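Household Waste and Behaviour
Handout for week 9: Do reminders work?
Module tutor: Shirley Kennedy

Read this before the seminar and bring the Tostgate leaflet with you. We will spend most of the hour on the leaflet, so please don't turn up having only read the headline.

1. The claim

The Tostgate food waste trial is quoted in nearly every council plan on the reading list. The claim is that a weekly reminder card through the door made households throw away less food. You will see it put as "reminders cut waste". Be careful with that word "cut". The trial weighed what was in the kerbside caddy. It did not weigh what went down the sink, into the garden heap, to the dog, or into the ordinary bin.

A lighter caddy can mean less waste. It can also mean that people got fed up with the caddy.

2. Who took part

The leaflet says 1000 households were "involved". Rastogi's paper (in your pack) asks what involved means, and I think he is right to be rude about it. Cards were posted to all of them. Weights were only kept for homes that put a caddy out in both November collections. A home that stopped using its caddy dropped out of the results altogether.

Ask yourselves who is left. Probably the keen ones.

3. The comparison

Two streets with no cards were used for comparison. They were chosen late and they have smaller houses. Kushwaha defends the choice on grounds of cost. I accept that money was short. I don't accept that a shortage of money makes the streets comparable, and her paper slides from one to the other on page 17.

4. What people said

The doorstep interviews are the weakest part and the part most often quoted. People were asked whether the card had "helped". Try saying no to a pleasant person with a clipboard who has just handed you a free roll of caddy liners.

Pandey's reply is short and worth reading twice. He thinks the interviews still tell us which cards people remembered. Perhaps. Remembering a card and scraping less off your plate are different things. 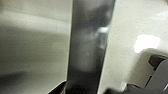 Fig. 1. Dark upright bar beside a pale surface, close view.

5. For the seminar

Write half a page on one of these:

What would you need to weigh before you believed the claim in section 1?

Is there any use for the doorstep interviews, and if so, what?

Weidemann says the trial was "good enough to act on". Good enough for whom, and to do what?

Reading: Rastogi and Pandey are essential. Kushwaha if you have time. Skip the Letero summary, it repeats the leaflet and gets the street names wrong.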